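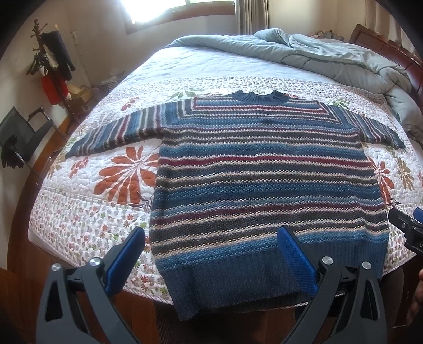
Striped jumper, laid out on the bed.

Clovo Listening Club – minutes, December

I'm doing the minutes again as I lost the draw, so apologies if I missed anything while I was fetching the biscuits.

Last month's minutes: agreed, apart from Halfdan Holst, who wants it written down that he never called the Fogh album "lift music". He said "hotel music". Corrected!

Covers night: we talked about this for ages. The idea is that everyone brings one song by somebody else and plays it their own way, 3 minutes at most, with 14 slots on the night. Hivis have said yes and want to do a disco number on two synths and a drum machine, which I'm very excited about (I've heard the demo and the chorus is huge). Zumex are a maybe – their singer is moving house and the keyboard is in a box somewhere.

Halfdan asked if original songs could sneak in at the end. We had a vote and it was no, but only just. He took it well and then put his name down for a power ballad.

Room: the upstairs room at the Fogh Arms holds 50 and is ours from 7.30. The PA hums when the fridge is on. I'm to ask if the fridge can go off for the evening.

Money: 600 in the tin, all in pounds. Agreed to spend some of it on two decent mic stands, as the old ones droop halfway through a verse.

Record of the month: the Zumex EP. Side one went down really well, side two split the room, and the long one with the whistling had to be played twice because we were all talking over it. Next time it's my pick and I'm bringing something with guitars.

Any other business: would whoever borrowed the long jack lead please bring it back.

Finished at 9.45. Next meeting same place, and Halfdan is on biscuits.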